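第4章 音が先に教えてくれる ゲームにおける手がかりの設計

この章で学ぶこと
・環境音と「合図の音」の区別
・プレイヤーが音を学習していく過程
・無音の使いどころ
・音の手がかりを画面表示で補う方法

4.1 扉の向こうの水音

まずは一つの場面から始めましょう。探索型アドベンチャーゲーム『Jillasora』の序盤、主人公は廃坑の三叉路に立たされます。地図はまだ手に入っていません。灯りはランタンが一つきり。左も右も正面も、見た目はほとんど同じ岩の通路です。ところが、初めて遊ぶ人の多くが正面の通路を選びます。ヘッドホンをつけていた人なら、理由を聞かれて少し考えたあとに「水の音がしたから」と答えるはずです。

この水音、実はとても小さいのです! 開発初期の版ではもっとはっきり鳴っていました。音響担当のエリケム・アヤーバ(Elikem Ayaaba)は、音量を下げるたびに試遊の様子を見直し、プレイヤーが「導かれた」と感じる一歩手前を探りました。大きすぎれば看板と同じになってしまうし、小さすぎれば誰も気づかない。そのあいだのどこかに、自分の耳で見つけたと思える音量があります。私はこの三叉路を授業で何度も流してきましたが、教室の誰かが「あっ」と声を上げる瞬間が毎回楽しみでなりません。

前の章では、光と地形でプレイヤーの視線を誘う方法を扱いました。本章ではその仕事を音に任せます。視線は画面の一部にしか向けられませんが、耳は前も後ろも同時に受け持ってくれます。背後から近づく敵、天井裏の足音、まだ見えていない滝。画面の外にある世界を伝えられるという点で、音はじつに頼もしい道具です。

4.2 環境音と合図の音

ゲームの中で鳴る音を、本書では大きく二つに分けて考えます。一つは環境音で、風、雑踏、虫の声、換気扇のうなりのように、その場所がどういう場所かを伝える音です。もう一つは合図の音で、敵が武器を振りかぶる音、宝箱が近いことを示す鈴の音、体力が減ったときの鼓動など、プレイヤーに判断や行動を促します。

区別そのものは単純に見えますが、面白いのは境目にある音です。先ほどの水音は、はじめは環境音として耳に入り、三叉路に立ったとたん合図の音に変わります。音そのものは何も変わっていないのに、役割だけが変わるわけです。設計者はこの変わり目をどこに置くかを決めなければなりません。

対戦型アクションの『Surka』は、反対側から同じ問題に取り組んだ作品です。このゲームには収録された効果音が380種類あり、そのうち141種類が合図の音として分類されています。サウンドチームを率いたマルギト・ヴィラーグ(Margit Virág)は、合図の音には環境音で使わない音域を割り当てるという約束を立てました。砂嵐の吹き荒れるステージでも、相手が跳んだ音だけはくっきり聞こえます。現実の砂嵐ならまず聞こえないでしょう。それでもプレイヤーは不自然だと言いません。むしろ「このゲームは音がいい」と言うのです。聞こえてほしい音が聞こえることを、人は音のよさとして受け取ります。

用語メモ
マスキング ある音が別の音によって聞き取りにくくなる現象。音域が近く、音量差が大きいほど起こりやすい。
定位 音がどの方向から聞こえるかという感覚。左右の定位に比べ、前後と上下の定位は取り違えやすい。

4.3 プレイヤーは音を覚える

合図の音は、一度聞いただけでは合図になりません。プレイヤーは音と出来事の組を何度か経験し、やがて音だけで出来事を予想するようになります。この過程をうまく組み立てると、説明文を一行も書かずにルールを教えられます。

横スクロールアクション『Puro』の最初の面を例にとりましょう。落ちる床には、崩れる直前に「コッ」という乾いた音がついています。最初の落ちる床は低い段差の上にあり、落ちても失敗にはなりません。二つ目は少し高く、三つ目でようやく穴の上に置かれます。三つ目に来るころには、プレイヤーの指は音に反応して先に動いています。設計を担当したノルムンズ・スプロギス(Normunds Sproģis)の制作メモには、「音を聞いてから考えさせない」と書き込まれていました。なんと気持ちのいい方針でしょう!

気をつけたいのは、覚えた音を裏切るときです。『Puro』の後半には、同じ「コッ」という音を出すのに落ちない床が一か所だけあります。試遊では30人のうち大半がここで慌てて跳び、手前の棘に当たりました。驚きとしては成功ですが、そのあとしばらく、参加者たちは本物の落ちる床の音まで疑うようになったといいます。製品版ではこの床の音に微妙な響きが加えられ、よく聞けば聞き分けられるようになっています。裏切るなら見分ける手立ても渡しておく。覚えておいて損のない考え方です。

4.4 鳴らさないという選択

音の章で無音の話をするのは妙に思えるかもしれませんが、私がいちばん好きな話題なのでお付き合いください。ホラーゲーム『Vaher』の中盤、主人公が古い診療所に入ると、それまで途切れず鳴っていた雨音がふっと消えます。敵は出てきません。音楽もありません。何も起きないまま廊下を端まで歩くだけなのに、多くのプレイヤーが歩く速度を落とします。
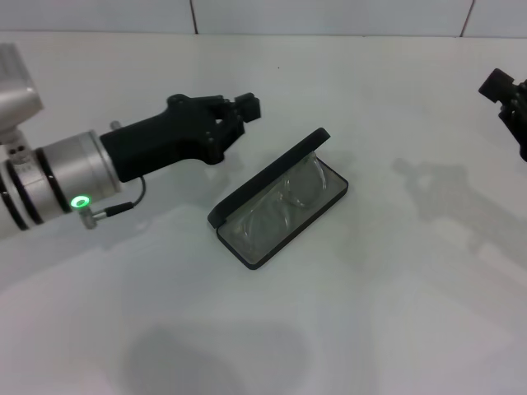 この場面が効くのは、そこまで一時間近く雨音を聞かせ続けてきたからです。人は鳴り続ける音をやがて意識しなくなります。意識しなくなった音が消えると、今度は消えたことに気づきます。ディレクターのマルグス・ナヴィツカス(Margus Navickas)は雨の音源を103回録り直したそうで、そのこだわりの大部分は、プレイヤーに雨を忘れてもらうためのものでした。耳につく癖が少しでもあると、いつまでも忘れてもらえないのです。

無音には長さの設計も必要です。短すぎると再生の不具合に聞こえ、長すぎると緊張がほどけてしまいます。『Vaher』では床のきしみと衣擦れだけが残されていて、完全な無音にはなっていません。自分の立てる音だけが聞こえる状態は、音量をゼロにするよりもずっと静かに感じられます。ぜひ夜中に、ヘッドホンで確かめてみてください。

4.5 聞こえない人にも届く手がかり

ここまで音の力を語ってきましたが、すべてのプレイヤーが音を聞ける環境で遊ぶわけではありません。聴覚に障害のある人もいれば、電車の中で音を切って遊ぶ人も、赤ん坊の隣で遊ぶ人もいます。音だけに重要な情報を預けた設計は、こうした人たちを置き去りにします。

よく使われる補助には、音の方向を示す画面端の表示、効果音の字幕、コントローラーの振動があります。字幕をつける場合、「足音」とだけ書くか「背後で重い足音」と書くかで、伝わる情報の量は大きく変わります。アクセシビリティ監修者のディン・クアン(Định Quan)は、『Surka』の字幕を作る際、合図の音を一つずつ聞いて「この音でプレイヤーは何を決めるのか」を書き出しました。音の名前を訳すのをやめ、判断に必要な中身を文字にしたのです。この作業は思わぬ副産物を生みました。何の判断にも結びつかない合図の音がいくつも見つかり、音の設計まで整理されたのです。

次の節からは、実際に短いステージを題材にして、音の配置表を作っていきます。表計算ソフトと、手持ちの録音機器かスマートフォンを用意してください。高価な機材はいりません。台所の引き出しを開け閉めするだけでも、驚くほどたくさんの音が採れますよ。

準備課題
1 よく知っているゲームを一つ選び、最初の十分間を画面を見ずに音だけで聞きなさい(録画を使ってもよい)。聞こえた音を環境音と合図の音に分けて書き出すこと。
2 同じ場面を、今度は音を消して遊びなさい。判断が遅れた箇所があれば、どの音が欠けていたためかを考えること。
3 分類に迷った音を一つ取り上げ、どの時点で役割が変わるのかを200字程度で説明しなさい。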